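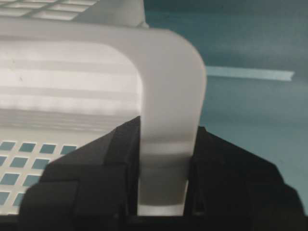
Un panier en plastique blanc, vu de très près.

Le cinéma de Farnau comptait 300 fauteuils et Vaida Navickas en connaissait l'état, rangée par rangée. Elle projetait les films depuis mai. Avant elle, il y avait eu Dawber, qui était parti à la retraite en laissant dans la cabine un manteau, une bouilloire et une boîte en fer sans étiquette.

Elle ouvrit la boîte un soir de pluie, après la dernière séance. Il y avait une bobine dedans. Sur l'amorce, quelqu'un avait écrit au feutre : Illura, 3.

Elle connaissait le titre. Illura était un film de vampires tourné dans la région, à Vadgate, dans l'ancienne filature. L'histoire se passait en 1853. On y voyait une comtesse qui mordait des ouvrières et un contremaître qui ne comprenait rien avant la fin. Les critiques l'avaient démoli. La mère de Vaida y avait fait de la figuration, trois jours payés en liquide, et elle en parlait encore à table.

La copie du distributeur n'avait que deux bobines. On passait de la scène du bal au générique sans explication, et le public avait fini par croire que c'était voulu.

Vaida monta la bobine sur le projecteur. Elle vérifia deux fois la boucle et le couloir, éteignit la salle et lança le moteur.
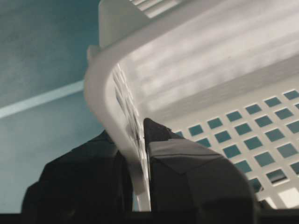
L'image était rayée mais lisible. La comtesse descendait l'escalier de la filature avec une lampe. Les ouvrières attendaient en bas, debout devant les métiers à tisser. Il n'y avait pas de musique, seulement le bruit des chaussures sur les marches. Vaida chercha sa mère et la trouva au deuxième rang, à gauche, en tablier, les cheveux tirés. Elle avait 30 ans et regardait droit dans l'objectif, ce que le metteur en scène avait sûrement interdit.

La comtesse s'arrêta devant elle.

— C'est toi, dit-elle.

Sa mère fit oui de la tête. Elle prit la lampe des mains de la comtesse, souffla dessus, et l'écran devint noir. La bobine continua à tourner. On entendait respirer plusieurs personnes, puis une porte, puis plus rien.

Vaida attendit la fin de l'amorce. Elle rembobina, remit le film dans la boîte et rentra chez elle à pied. Il pleuvait toujours.

Sa mère était dans la cuisine et épluchait des pommes de terre pour le lendemain.

— Tu m'avais dit que tu n'avais pas de texte, dit Vaida.

— Je n'en avais pas.

— Mais tu avais un rôle.

Sa mère posa le couteau. Elle demanda où était la bobine, et si Dawber était au courant. Vaida répondit que la boîte était dans la cabine et que Dawber ne répondait plus au téléphone.

— Il ne fallait pas la passer toute seule, dit sa mère. On la passait toujours à deux.

— Pourquoi ?

— Il en faut un qui reste dos à l'écran et qui surveille la salle.

Vaida pensa aux fauteuils. En partant, elle avait traversé l'allée centrale avec sa lampe de poche, comme tous les soirs. Au deuxième rang, à gauche, une assise était baissée. Elle l'avait relevée de la main sans y faire attention. Le velours était tiède.

Sa mère se leva, alla fermer la porte à clé, et vint se rasseoir devant les pommes de terre.

— Tu as laissé la lumière allumée, au moins ?

— Non, dit Vaida.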